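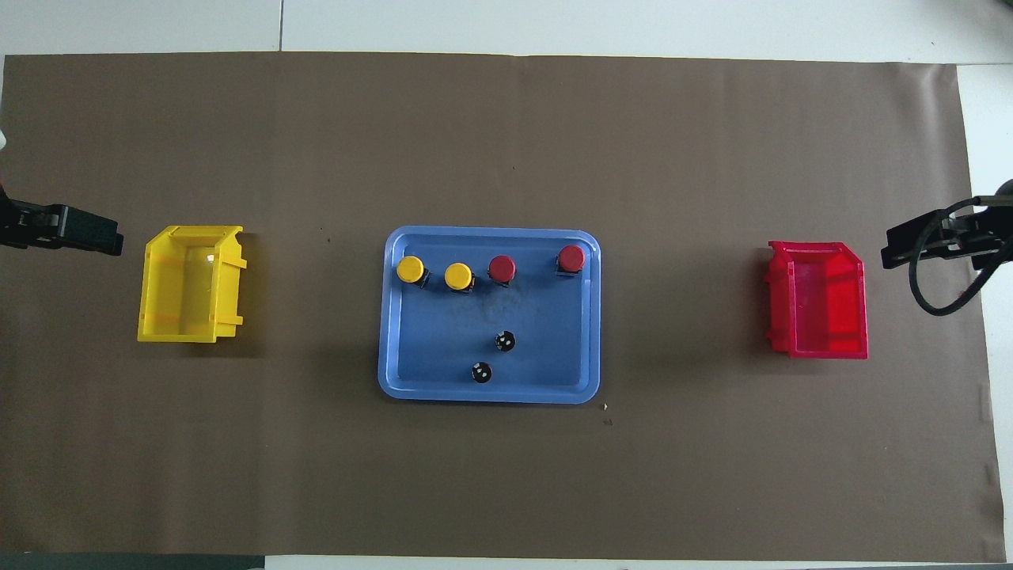
Figure 4. Workspace for the button sorting task, with the tray between the yellow and red bins.

5.3 Failure analysis

The sorting task looks simple on paper. Each arm takes push buttons from the blue tray and places them in the bin that matches the cap color, yellow to one side and red to the other. Black parts without a colored cap are distractors and should stay in the tray. We ran 30 trials with the Mandik controller and logged every one that ended in an operator stop or a wrong final state. In 24 trials the task was finished with no help. This section covers the other trials, most of which share a single cause.

That cause was a late release. The gripper lowers a button into the bin, the controller sends the open command, and the arm starts its retreat move on a fixed timer. When the open command was delayed on the bus, the arm began to rise with the button still held. The button was then dropped from above the bin wall. In 2 trials it landed outside the bin and rolled onto the brown paper, and in the others it fell back in and the fault was found only when we read the logs. We count all of these as failures, including the ones where the button ended up in the right place.

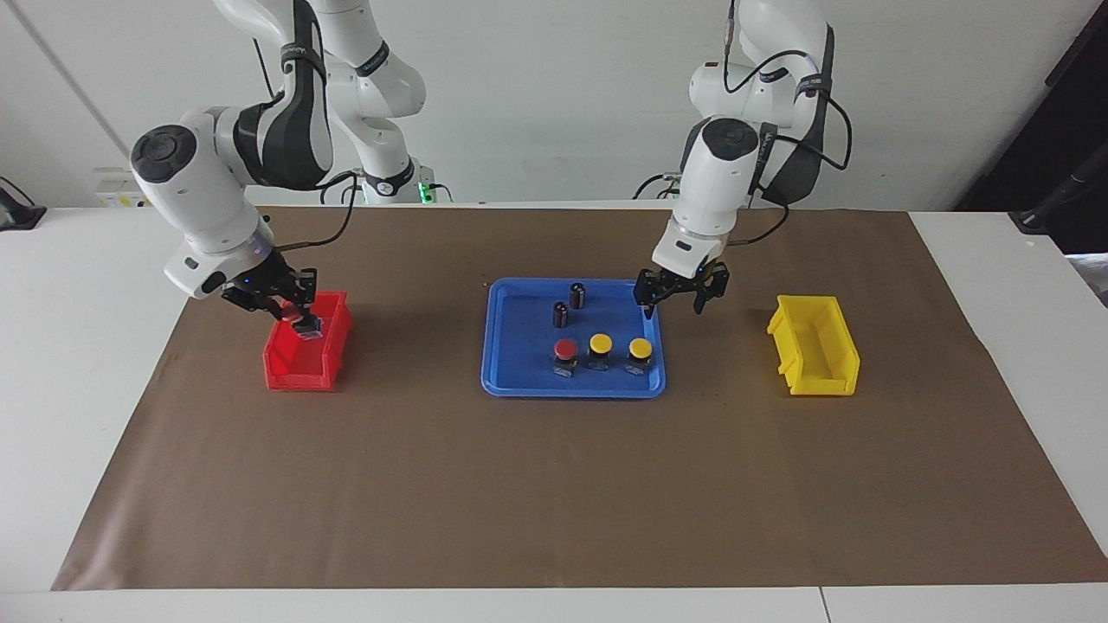
The delay was traced to the way the two arms share a command queue. Grandero, our scheduling layer, gives both arms equal priority and does not separate motion commands from gripper commands. If one arm is releasing while the other is asking for a new grasp plan, the release can sit behind the plan request. Lab tests in May did not show the problem, as the arms were run one at a time. It first appeared on 26 Jul 2021, when Mansa Quansah was running both arms together and pressed the stop after a button was carried back out of the bin.

The stop itself raised a second issue. With the version of Emon we had installed, an operator stop cut power to the arm joints but left the gripper in its last commanded state. A gripper that had been told to open and had not yet done so would open once the queue cleared, with the arm already locked. For a small plastic button this is harmless. For a heavier part, or with a hand under the gripper, it is not - and our lab rules at the time allowed a person to reach in as soon as the joints were locked. The rule has been changed. Operators now wait until the queue is shown as empty before reaching over the table.

We made two changes to the software. The retreat move now waits for the measured finger width to pass a threshold, and the timer is kept only as a fault limit. Gripper commands also go through their own queue. Solène Gautier repeated the trials that had failed, using the same starting layouts, and saw no late release. We did not repeat the full set, so the success rate we report is the one from before the fix.

One failure does not fit this account. The arm closed on a bare black part next to a red button and placed it in the red bin. The detector had merged the two into one object. The Frimpong labels we trained on contain few parts without caps, and we expect this error to remain until more are added.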